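Week 7 handout: the Tudico tabletop kit, before we spend department money on it
Notes by Despina Hodžić

Okay, so Kometora is offering us the two-arm Tudico kit on a 66-day trial, and I want you reading the offer like a buyer! Grippers, cabling and the chest camera come with it. Training time doesn't (I asked twice).

The task for lab is tidying a desk organizer. Sounds easy, but round things in tight compartments are where I'd look first.

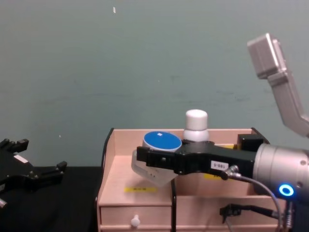

Fig. 1. Tudico gripper at the blue-lidded container.

Look at how much room the gripper body takes up next to those fingers, and then go read page 5 of the spec sheet, where Kometora only gives you finger width. Grr.
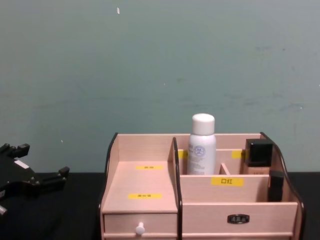 Labels are my favorite part of this offer, and the part I trust least. The sales sheet says the software learns up to 10 storage spots from printed tags, any language. Fine, but our organizer has yellow ones, the front divider's reads 口红 (lipstick), and the white bottle mostly hides another on the back wall. What should the kit do with a tag it can't see? Write me a paragraph on that, and bring one question for the Kometora rep.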